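Gralora pantry notes – read me first

Hi, I'm Kilian Danzer, and this folder is my attempt to get my grandmother's spice and pickle recipes out of a shoebox and into something I can search. She cooked in Prirkmont for most of her life and wrote on whatever was lying near the stove (envelopes, bus tickets, one very greasy calendar page from August), so please be kind about the gaps!

What you get: one big table, recipes.csv, with 33 recipes, and a second one, blends.csv, with the 9 dry mixes she used over and over. Each row has a title, the ingredients, the amounts in grams, and a notes column where I typed her comments word for word. If she didn't give an amount I left the cell blank. I did not guess.

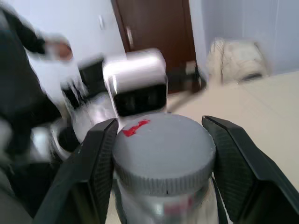
The blends are the part I'm proudest of. She measured in "Hämmerli spoons", after a neighbor who lent her the spoon and never got it back, and I finally weighed a level one with coarse salt and again with ground caraway. The salt weight is in units.txt, along with the caraway one, so you can do your own math if you think mine is off. Paprika is still a mess – she had two kinds and called both of them "the red".

A few things to know before you use it. Brine recipes are scaled to 1000 grams of water. Oven temperatures are missing for most of the baked stuff, and "Stasumgate way" in the notes means with extra vinegar, which is how my aunt's side of the family likes everything.

Still to do: 20 cards I can't read yet, mostly plum things. If you're good with old handwriting, open an issue and I'll send you scans.

Share it, cook from it, change it however you like. Just keep her notes column in there, please.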